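部屋の鍵は、管理会社の封筒に入って郵便受けに届いていた。差出人の欄には「マエン管理」とだけあり、手紙はなかった。ハディ・クーリー(Hadi Khoury)は封筒を逆さにして、もう一度中をのぞいてから、鍵を上着のポケットに入れた。

叔母が死んで四か月になる。ウットステッドの町までは、列車を二回乗り継ぐ。乗り継ぎの待ち時間に駅の売店でパンを買い、ホームの端で食べた。風が強く、紙袋が膝の上で何度も鳴った。隣のベンチでは学生が数学の本を開いていたが、一度もページをめくらなかった。

叔母は調律師だった。ピアノの調律を四十年やり、最後の十年は耳が悪くなって、弟子に仕事を回していた。ハディが子どものころ、叔母は年に一度だけ家に来て、居間のアップライトを直した。作業のあいだは誰も口をきいてはいけなかった。母は台所で水も流さず、父は庭に出ていた。ハディは階段の五段目に座り、同じ音が何度も叩かれて、少しずつ位置を変えていくのを聞いていた。

駅から叔母の部屋までは歩いて行けた。坂の途中にある古い建物で、入口の扉だけが新しかった。一階の廊下で、買い物袋を提げた女の人とすれ違った。

「クーリーさんの」と女の人は言った。

「甥です」

「ああ、耳が似てる」

そう言って、女の人は先に階段を上がっていった。ハディは自分の耳に触ってみたが、何が似ているのかわからなかった。

部屋は二間で、思っていたより片づいていた。ピアノはなかった。売ったという話は聞いていなかったが、窓際の床に脚の跡が残っていて、そこだけ色が違った。椅子だけがあった。高さを変えられる黒い椅子で、座面の革が割れていた。

ハディは窓を開け、持ってきたごみ袋を広げて、台所から始めた。期限の切れた缶詰、輪ゴムの束、店の名前の入った布巾。引き出しの一つには、カーナインの古いカタログが詰まっていた。調律の道具を作っていた会社で、とうに商売をやめている。カタログの余白に、叔母の字で数字が書いてあった。値段ではないようだった。

昼を過ぎて、押し入れの奥から手帳が出てきた。全部で十四冊あり、太い糸で縛ってあった。糸の結び目は固く、爪では解けなかったので、台所の鋏で切った。

中身は仕事の記録だった。日付、客の名前、ピアノの型、部屋の湿り具合。それから一行か二行、音のことが書いてある。「中央のイ、鳴きすぎる」「低音に曇り。猫を飼い始めたとのこと」「奥さんは弾かない。弾いていた人はもういない」。客ごとに番号が振られていた。ハディは床に座り、日が傾くまで読んだ。

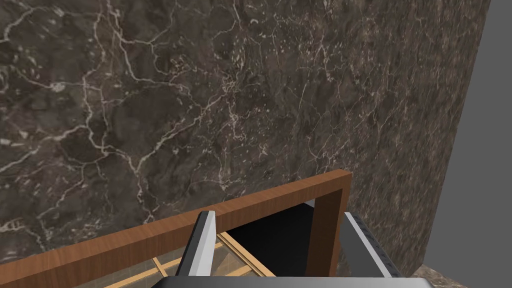 自分の家の記録は、三冊目にあった。番号は1262で、父の名前と、今はもう別の人が住んでいる家の住所が書いてある。訪問は五回で終わっていた。もっと何度も来ていたように思っていたので、ハディは前後のページもめくってみたが、やはり五回だった。最後の訪問の欄には、ほかの客のときより長い文章があった。叔母はピアノの響板に入った割れのことを書いていた。暗い茶色の大理石に走る白い筋のように、一本が枝分かれして、その枝がまた分かれている、と叔母は書き、直すには板を外さなければならないが、兄には言わなかった、と続けていた。言えば兄はピアノを処分する。処分すれば自分がこの家に来る理由がなくなる。そのあとに線が一本引かれ、「来年も来るつもりで、弦だけ合わせた」とあった。

翌年、両親は別れた。ピアノは父が誰かに譲り、ハディは母と別の町に移った。叔母とはそれきり、葉書のやりとりだけになった。葉書の文面はいつも短く、天気と、列車の遅れのことしか書いていなかった。ハディの返事も似たようなものだった。

手帳を閉じて、流しで手を洗った。給湯器はなかなか火がつかなかった。

夕方、扉を叩く音がした。廊下で会った女の人が、鍋を持って立っていた。

「豆のスープ。鍋は返さなくていい、明日取りに来るから」

「明日の昼には出ます」

「じゃあ昼前に来る」

女の人は部屋の中を見て、椅子に目をとめた。

「それ、どうするの」

「まだ決めていません」

「下の階に、習い始めた子がいるのよ。台所の椅子に電話帳を積んで座ってる」

「差し上げてください。革が割れてますけど」

「子どもは気にしないわ」

「ピアノは、誰が持っていったんですか」

女の人は鍋を流しの横に置き、布巾で手を拭いた。ハディが捨てようとしていた布巾だった。

「ザステオの人たち。坂の上の集会所、ザステオっていうの。四月に運んだ。六人がかりで、途中で一度、道の真ん中に下ろしてね。そうしたらあなたの叔母さん、その場で蓋を開けて弾いたのよ。車が後ろで待ってるのに」

「弾けたんですか」

「調律の人が弾くみたいに弾いた。曲じゃなくて、音を順番に」

女の人が帰ってから、スープを温めて食べた。塩が足りなかったが、棚の塩はもうごみ袋の底に入っていた。皿は一枚だけ残してあった。

夜になって、ハディは坂を上がった。集会所は平屋で、入口に行事の予定が貼ってあった。鍵は開いていて、中では男が一人、机を畳んでいた。ピアノを見せてもらえるかと聞くと、男は奥を指した。

「弾くならかまわないよ。ここを閉めるまでな」

ハディは蓋を開けた。ピアノは弾けなかった。母は習わせたがったが、移った先の家には置く場所がなかった。中央のイを探し、人差し指で押した。音は思ったより大きく、男が手を止めてこちらを見た。もう一度押した。それから隣の鍵盤、その隣、と順に右へ進んだ。上のほうに一つ、二つの音が重なってうねるところがあった。ハディはそこで止まり、同じ鍵盤を何度か叩いた。

「そこ、狂ってるだろう」と男が言った。「夏ごろからだ。直す人がもういなくてね」

「弟子の人がいたはずです」

「そうなのか」

「名前は手帳に書いてあると思います。調べて、明日持ってきます」

男はうなずき、残りの机を壁に寄せた。ハディは蓋を閉め、手伝って椅子を重ねた。半分ほど終わったところで、男が電気を一列ずつ消し始めた。

部屋に戻ると、手帳の最後の一冊から順にめくった。弟子の名前は裏表紙に、電話番号と一緒にあった。番号は一度線で消され、下に新しいものが書き直されていた。ハディはそれを封筒の裏に写した。鍵が入っていた封筒だった。

十四冊をまた重ね、切った糸を結び直そうとしたが、長さが足りなかった。引き出しから輪ゴムを出そうとして、それも捨てたことを思い出した。袋の口を開け、缶詰のあいだに手を入れて、輪ゴムの束を探した。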